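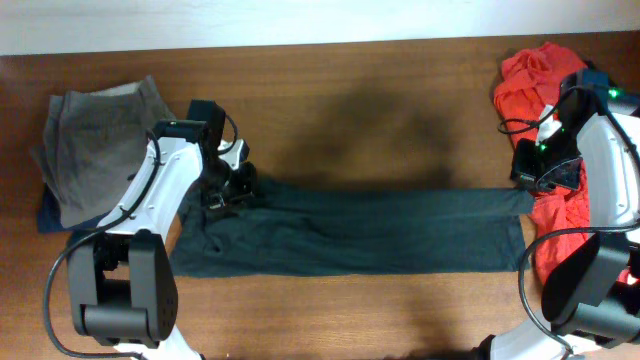
Folding pants so they dont slide apart in the drawer?
Posted by Malou Oddsson, 2019-03-08

Moved to a smaller place in January, one dresser now. Shirts fine. Pants are the problem. I lay them out long on the table, fold in half, in half again, looks ok, then by the time its in the drawer the waist end has gone all lumpy and the legs stick out. Mostly stretchy ones, a couple of cotton. Drawer is 11 inches deep if that matters. Any trick to it? Don't want to iron.

Pendo Kimaro
Start is everything. One leg on top of the other, then the crotch part sticks out in a point, tuck that in so you have a straight strip. Smooth from the waist down to the hems with your flat hand. Most people skip the waist end and thats where the lump comes from. Then hems up to just short of the waistband, fold in thirds, stand it up in the drawer. Takes me 5 min for a whole basket. Stretchy ones, don't pull while you fold, they spring back on you.

Sille Bech
roll them. done

Signe Kvaran
Rolling never worked for me, they unroll when you pull one out. What Pendo said, but also pack the row snug, if theres a gap they all flop. I stuck a shoebox in mine to fill the space. Heavy cotton ones I only fold in half and then half again, thirds gets too fat for a shallow drawer. Sweatshirts go on a shelf, gave up on thsoe.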